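Scaling up by squares

Last updated: 2 April 2022

The Andow plans came as one sheet, drawn at a scale of one to eight, with no table of offsets. Lestard sold them that way for years and apparently assumed every buyer had a drafting room. I have a garage. What follows is how I got from the sheet to full-size molds.

The method is the old one. Draw a grid over the small drawing, draw a larger grid with the same number of cells on the full-size surface, and transfer each point where a line crosses a grid line. Between crossings you bend a batten through the points and trace it. No arithmetic is needed once both grids exist.

The error is in the grids. A pencil line on the sheet is a fiftieth of an inch wide, so at eight times that it becomes a sixth of an inch before you have made any mistake of your own. I used a scribed line on clear film taped over the sheet, which cut it to less than half.

The large grid has its own problems. Measure every line from one baseline. If you step along from cell to cell with a short rule, each small error is added to the next, and by the far end of the hull you are building a different boat. Check both diagonals of the whole grid. Equal diagonals mean it is square, provided opposite sides are equal too. 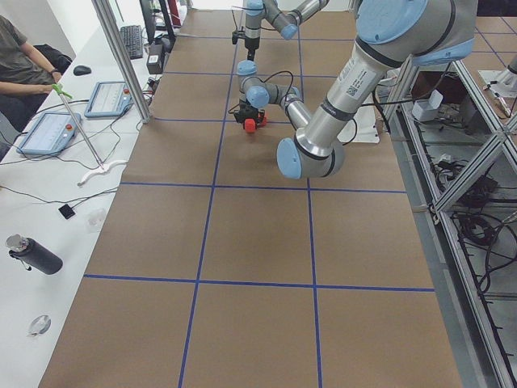

Brown paper with a blue tape grid.

Tape has a width, so pick an edge and work to that edge everywhere. I work to the left edge and the near edge. Keyvan Daneshvar, who lofted his Jitthorpe dory the same year, works to the centerline of the tape, and his stations came out fair, so I won't argue the point.

Paper moves. I measured the same 42-inch line in September and again after a dry cold spell and lost most of a sixteenth across the grain. Along the grain I could not detect a change. Run the roll lengthwise with the hull, and take the half-breadths off the paper the same day you mark them. If the job has to sit, remeasure a known line before you trust anything else on the sheet. 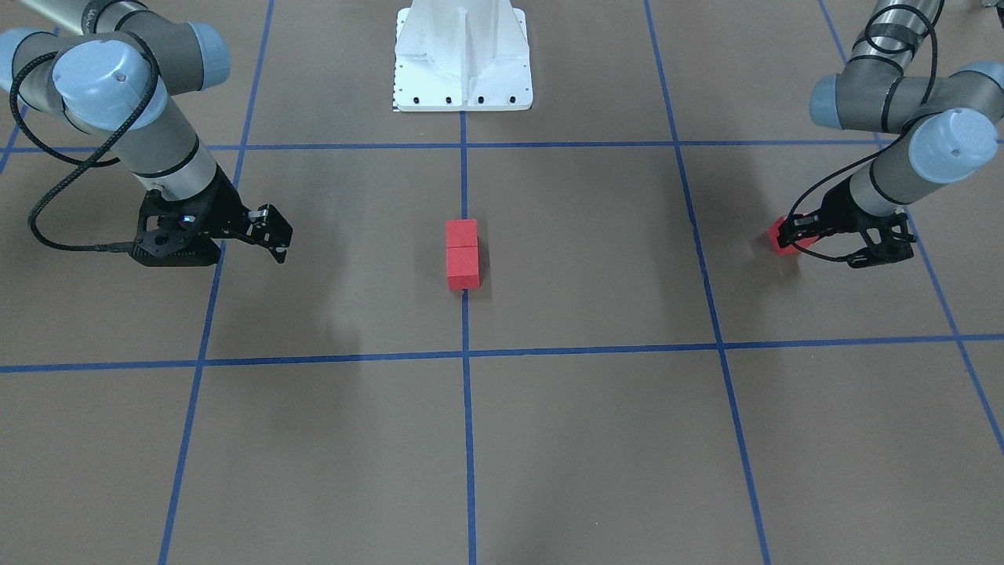 The batten matters more than the pencil. Mine is straight-grained spruce, 3/8 inch square, with no knots. Hold it with weights on alternate sides and let it run well past the last point at both ends. When it refuses to touch a point, lift that weight and see where the batten wants to go. On the Andow sheer, 2 points moved by more than an eighth. Both were at the bow, where the grid lines cross the curve at a shallow angle and the crossing is hard to read. Adding half-cells there fixed it.

I have not started the transom – it is raked, so the plan shows it foreshortened and it has to be expanded first. That will be a separate post.

Comments

Shahla Nikzad: Does the film stretch when you tape it down?

Kausar Naqvi: I used drafting film for the full-size sheet too. Expensive but it stayed put all winter.

Nilmini Thambiah: Which way is the rake measured on your plan? Mine has it from the baseline and it cost me a transom.

This site uses cookies to remember your settings. By continuing to read you accept their use.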